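3. Method

The task in our project was to bring the gripper near a transparent object and stop before contact, using only the wrist camera. Transparent objects are difficult for our detector — it was trained by the Seltgate group mostly on boxes and cans, and glass takes its color from whatever is behind it. My partner Rogério Bezerra wrote the approach controller, and I (Kidus Wako) did the labeling and the evaluation.

We recorded 149 approaches on the dark table in the Tamisstead lab. Every approach started from one of 14 start poses, which we kept in a file so that we could repeat them. We labeled the visible border of the glass by hand. When the border was not clear we marked the frame as "uncertain" and did not use it for training.

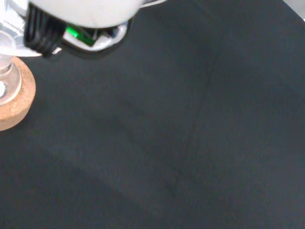
Figure 2. Wrist camera view with the ribbed finger close to the flared upper part of the glass. The cork coaster is under the stem.

The first version of the detector searched for the glass directly. In many frames it followed the bright reflections, and the estimated position jumped from one frame to the next. In the second version we added the coaster as a separate class. Cork is not transparent and has a simple round shape, so its edge gives a more stable reference even when only one part of it is inside the view.

With the second version the position jumps became smaller in nearly all start poses. There were 6 approaches where the controller stopped too early. In 2 of them it took a shadow on the table for the coaster edge, and for the other four we did not find the cause yet.

The method has a clear limit: it needs a coaster, and the glass must stand close to its center. Rogério wants to try the depth filter from the Amaral toolbox next, but the calibration must be repeated first.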